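Right. toy and baby stuff clear out, day one. thread because I need to be kept honest

Backstory for new people: youngest is past bottles, past chewing everything, and we have 133 things on my list to sort before the spare room can be a room again. Yes I made a list. Yes it's in a spreadsheet. Ingrid Quintanilla if you're reading, you started this

Rules. Keep, pass on, bin. No "maybe" pile. Last time the maybe pile lived on the landing til it had its own dust

Soft toys first. Green dolphin (or fish, we've argued over this for years, I say dolphin) is a KEEP. Not up for discussion. Purple baby bottle, undecided, see below

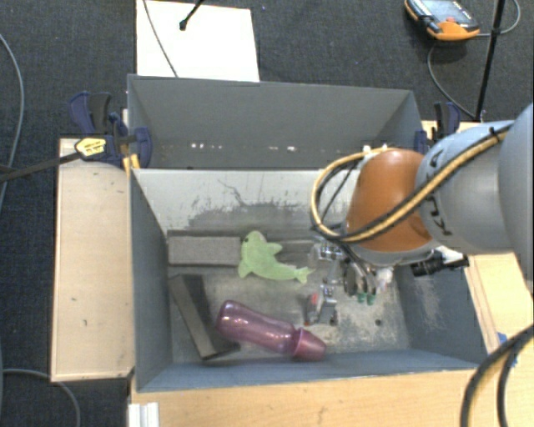

Q from Sharada Naidu: can you pass on used baby bottles or do they just go in the rubbish?

Depends who's taking them. Our baby bank only wants unopened ones, a friend might be happy with used if the bottle's sound and you put a new teat on. Cracked, cloudy or sticky, don't pass it on

So that's most of my bottles out then. Fine. Good. Less to wash

Washing the soft toys, what I do: check the label, pillowcase, knot the top, cool gentle wash, hardly any detergent. Airer after. Not the tumble dryer, did that to a rabbit once and it came out like a doormat

Anything with a battery box or a squeaker I just sponge by hand. Takes ages. Put the radio on

Someone asked what the Praro tubs are like. Lids are good, handles are rubbish. I'd get the Okholm ones next time, they stack better and you can get your fingers under the rim when its full

Also DO NOT buy the huge ones for toys. Everything sinks. Child wants the thing at the bottom, tips whole lot out, you're back where you started

Gaétan Simard says put a label on the short end AND the long end. Annoyingly sensible, have done it

Foam blocks next. We've got long ones, squarish ones, one wedge that's been a slide, a bed and a mountain. Foam can't go in the machine (ours can't anyway). Hoover first, then damp cloth, then stand them on end to dry with a gap between. If they still smell musty the day after, out they go

Found a sponge in with the foam blocks. Not a block. Has been a block for two years apparently, nobody minded 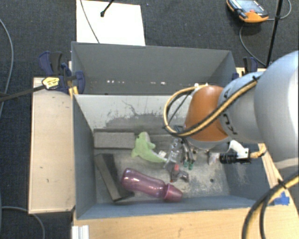 And whatever you store them in, wipe that out before anything clean goes back. Crumbs, grit, fluff in the corners, it all ends up on the soft toys. Hoover nozzle then warm soapy water, then leave it open til it's bone dry. I always want to skip the last bit. Don't skip it

Stains that won't shift: bicarb paste, leave it on, scrub with an old toothbrush. Got most of the felt tip off the Okholm lid, not all

Tea break. 2 bags by the door for the charity shop, one for the tip. Norbert Lukáč is picking up the cot on his way home so thats the hall clear aswell

Spreadsheet update: books are all done, puzzles are half done, I'm not opening the cupboard with the train track in it. That's a tomorrow cupboard

If anyone near Pešek Road wants a bouncer chair, clean, cover's been washed, all straps there, message me. Collection only

Dolphin is staying on my desk till the shelf's up. Bathroom cupboard next, send biscuits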